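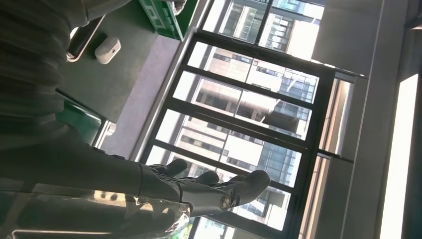

Page last changed: June

Rodica Avram writes the handling rules for robot hands at Famden, and she prefers to start with the boring one. "No hand moves until its rest pose has been checked," she said. "Fingers slightly apart, nothing touching anything else. If it doesn't match the sheet, you stop and log it."

The sheet is part of a 17-page document known in the building as Davosness, after the project it was drafted for. It covers multi-fingered hands on arms that share a room with people. Avram took it over in its second revision. It is now in its fourth, and she expects another before the year is out.

Most of the changes have come from the log, which held 696 entries when we spoke. Each entry records the task, the speed setting, who was at the stop button and what the operator expected to happen. "The last field is the useful one," she said. "People will write 'dropped item' and leave it there. I want to know what they thought the grip would do."

Lighting got its own section in revision three. Hands are often run beside large windows, and Avram considers a bright background a fault condition until shown otherwise. "A dark finger against a sunlit building gives you a clean outline and very little else. You can't judge contact from an outline. So the rule says check exposure at the start of the session and again whenever the sun has moved onto the glass." Clear plastic is treated the same way. Glossy items go on a separate list, and a grip on one of them has to be confirmed by force reading as well as by camera.

The rule that draws the most complaints concerns clearance. Anything not named in the task must be moved out of reach or entered on the sheet as an obstacle, down to the smallest case or bin. Hoani, the site at the other end of the project, asked for an exemption for light objects. Avram refused it. "Light objects get pushed into heavy ones," she said. "I'd sooner have a long sheet."

She is less settled on coverings. Some groups sleeve their arms in soft material, and the current text permits it provided the joints can still be inspected. Plotirard, which reviews the document, would like a fixed inspection interval. Avram wants hours of motion used as the measure — a sleeve on a parked arm doesn't wear much — and the wording is still open.

Training takes two sessions. The first is reading, the second is stopping the arm on command at various points in a task. New operators are not assessed on whether the task gets finished. "We can teach that later," she said. "I sign the form when they stop it properly."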